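Progress report to the Cerden Fund, second period (to the end of May)

In this period we continued the work on the reading rooms in Pornon and Plavdale. Both rooms are now open four afternoons in the week. The Plavdale room opened two weeks later than we planned, as the lease had to be signed again by the new owner of the building.

The book budget is almost used. We bought 3,000 books, mostly for children under twelve, and the supplier Manríquez gave us the same discount as last year. The large print books are still missing – we expect them in the next delivery.
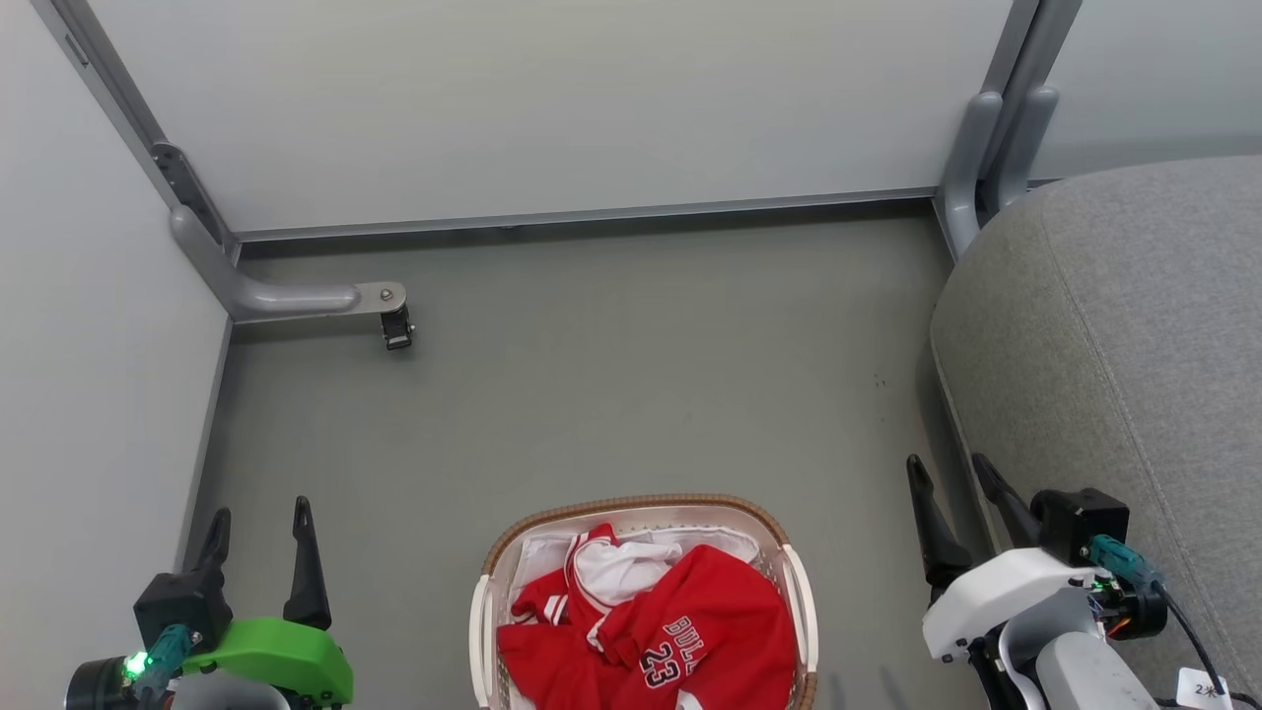 The catalog goes more slowly than we hoped. In Pornon all titles are entered, but in Plavdale the labels were printed in the wrong size and we had to order them again. The cost was small and we paid it from our own funds.

For the next period we ask for permission to move the remaining travel money to the evening classes. Interest in these classes is high in both towns, and at present we can pay only two teachers. A short budget table will follow with the financial report.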